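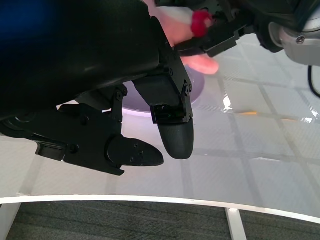 Un robot peut-il déjà faire la vaisselle et ranger la cuisine d'un petit gîte ?

Posté par Kyung-tae Joo, lundi 4 décembre 2023

Bonjour à tous. Le français n'est pas ma langue maternelle, je vous prie donc d'excuser les fautes. J'essaie d'être précis.

Ma femme et moi tenons le gîte Laletti, avec 18 couchages et une seule cuisine commune. Chaque matin, après le petit déjeuner, je passe presque deux heures à débarrasser les tables, vider les bols, trier ce qui va au lave-vaisselle et ce qui se lave à la main, puis remettre tout à sa place. L'après-midi il y a le linge. Je ne me plains pas, c'est notre métier, mais j'ai un problème de dos depuis le mois d'août et le médecin me demande de ne plus rester penché si longtemps.

J'ai vu plusieurs vidéos où un bras avec deux doigts prend une tasse et la pose dans un panier. Cela paraît lent, mais la lenteur ne me gêne pas. Si la machine travaille pendant que je fais les comptes, elle peut mettre toute la matinée.

Je voudrais donc savoir trois choses. Est-ce qu'un particulier peut acheter aujourd'hui un bras qui débarrasse vraiment une table, avec des bols de tailles différentes et des restes dedans ? Est-ce qu'il faut le programmer pour chaque objet ? Et que se passe-t-il quand un client laisse quelque chose d'inattendu, par exemple un jouet d'enfant ou un mouchoir ?

Je précise que je sais utiliser un ordinateur, mais je ne suis pas programmeur. Merci d'avance pour vos réponses.

Raffaele Testa

Bonjour. Je suis italien, alors nous ferons des fautes ensemble.

J'ai travaillé plusieurs années à l'entretien des machines chez Trelcombe, dans un atelier de conditionnement, et je donne encore des coups de main à gauche et à droite. Ma réponse courte : pour votre cuisine, non, pas encore. La réponse longue est plus intéressante, je crois.

En atelier, un bras fait très bien une chose quand la pièce arrive toujours au même endroit et dans la même position. Chez nous, il prenait des flacons sur un tapis et les mettait en caisse. Il le faisait jour et nuit. Mais si un flacon arrivait couché, il fallait qu'une personne vienne. Avec le temps nous avons ajouté des guides en métal de chaque côté du tapis, et c'est cela qui a résolu le problème. Le robot, lui, n'avait rien appris.

Votre table de petit déjeuner est le contraire d'un tapis. Les bols sont empilés ou non, il y a une cuillère dedans ou à côté, la confiture colle. Une pince à deux doigts tient assez bien un bord de bol rigide. Pour les choses molles, elle a beaucoup plus de mal. Prenez un petit pompon en laine : vous le ramassez sans regarder. La pince doit savoir où il est, descendre à la bonne hauteur, et sentir si elle tient de la laine ou de l'air. Souvent elle ferme à côté et continue son mouvement comme si tout allait bien. Votre question sur le jouet et le mouchoir est donc la bonne question.

Pour la programmation, les choses ont changé. Autrefois on écrivait chaque position. Maintenant il y a des équipes qui montrent le geste à la machine, beaucoup de fois, en changeant l'objet et sa place. J'ai aidé à monter un essai de ce type chez Peltetov, avec un bol et quelques petits objets à mettre dedans. Nous avons fait environ 200 démonstrations pour un seul geste. À la fin, cela marchait correctement sur la même table, avec le même bol. Quand nous avons déplacé la lampe, beaucoup moins bien. Je ne sais pas si d'autres équipes ont de meilleurs résultats, c'est possible, je parle seulement de ce que j'ai vu.

Il faut penser aussi à la sécurité. Un bras assez fort pour porter une pile d'assiettes est assez fort pour faire mal à un enfant qui passe. Dans un atelier on met une barrière ou on limite la vitesse. Dans un gîte, avec des clients qui entrent pour prendre un verre d'eau, je ne voudrais pas être responsable.

Ce que je ferais à votre place, pour le dos :

- surélever le lave-vaisselle sur un socle solide, pour que le panier du bas soit à hauteur de hanche ;
- acheter un chariot à deux plateaux et demander aux clients d'y poser leur bol vide (la plupart le font volontiers) ;
- choisir un seul modèle de bol qui passe en machine, et donner les autres.

Le troisième point paraît bête, mais c'est exactement ce que l'on fait avant d'installer un robot - on simplifie le travail. Il arrive qu'après cela on n'ait plus besoin du robot.

Pour le sol, par contre, un aspirateur automatique rend vraiment service, si vous relevez les chaises le soir.

yeon_bricole

Pas d'accord avec tout, ça avance vite. J'ai acheté un petit bras Yeon d'occasion pour m'amuser, il range des pinces à linge dans une boîte. Bon, il en rate pas mal et il faut le surveiller, mais pour le prix je suis content. Pour de la vaisselle par contre oubliez, il ne soulève presque rien. Attendez quelques années.

Kyung-tae Joo

Merci à vous deux. Raffaele, votre explication avec les flacons couchés est très claire pour moi. J'ai mesuré ce matin sous le plan de travail : il reste 2 cm de trop peu pour mettre le socle sous le lave-vaisselle. Je peux déplacer la machine contre l'autre mur, là où il n'y a pas de plan, mais l'arrivée d'eau est loin. Savez-vous si on peut prolonger le tuyau de 3 mètres sans perdre trop de pression ?

Raffaele Testa

Pour l'arrivée d'eau, normalement oui, avec un tuyau renforcé et un seul raccord. Pour l'évacuation, je serais plus prudent : regardez dans la notice la longueur maximale permise, la pompe n'aime pas les grandes distances. Si vous me donnez le modèle, je peux chercher la notice ce soir.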